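Reading Aloud for a Living: An Evening With the Narrator of The Salt Ledger

Posted November 4, 2020

The narrator of The Salt Ledger picks up on the first ring and apologizes for whispering. It's a habit, she says. She has spent the whole morning in her recording booth in Abu Hammour, and it takes her an hour or so to remember that ordinary people talk at an ordinary volume.

If you haven't listened to it yet, The Salt Ledger is the long, strange, wonderful family saga that Jasent put out on audio in June, and I have been pressing it on everyone I know. It runs through 126 chapters, some of them barely a minute long, and she performs every one of them alone. I wanted to know how on earth a person does that.

"Slowly!" she says, laughing. "I read the whole book twice before I opened my mouth. The first time is for pleasure. The second time I have a pencil, and I mark every place where somebody speaks and I don't yet know what they sound like."

The story is set in Prumosham, a harbor town the author made up, and its people have a way of talking that belongs to no real place. She built the accent herself, mostly from rhythm. "They drop their voices at the start of a sentence, where you or I would do it at the end. Once I had that, the grandmother just walked in and sat down."

The grandmother! I have to stop her there, because the grandmother is my favorite thing in the book. She has that dry little cough before she tells a lie, and I asked whether it was in the text. It wasn't. "I coughed for real in chapter 6, and the director at Skustico told me to leave it in. Then of course I had to go back and put it in the earlier ones."

Skustico handled the editing from a studio she has still never visited. They sent her notes at night and she recorded the fixes the next morning, 192 of them by the end, a number she remembers because she kept the list taped inside the booth door. Most were tiny: a swallowed consonant, a page turn, her stomach. (She eats a banana before every session now.)

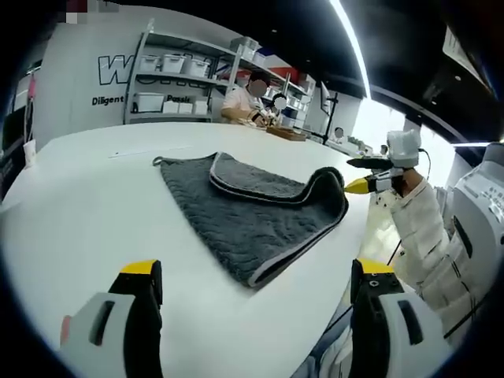
Do you ever listen to your own audiobooks once they're out?

Only the first chapter, to hear how it sits against the music, and then I leave it alone. If I went any further I'd be wanting to record the whole thing again.

She is a great listener to other people's, though, and we lose a good ten minutes comparing notes on old mysteries and whether anyone should ever speed up the playback. She is firmly against it. "All those pauses were put there on purpose. Somebody sat in a closet and held their breath for you."

A second Prumosham book is being written, and she has seen the opening pages. She won't tell me a thing about the plot, but she does admit that the grandmother coughs on page 2, and this time the author wrote it in.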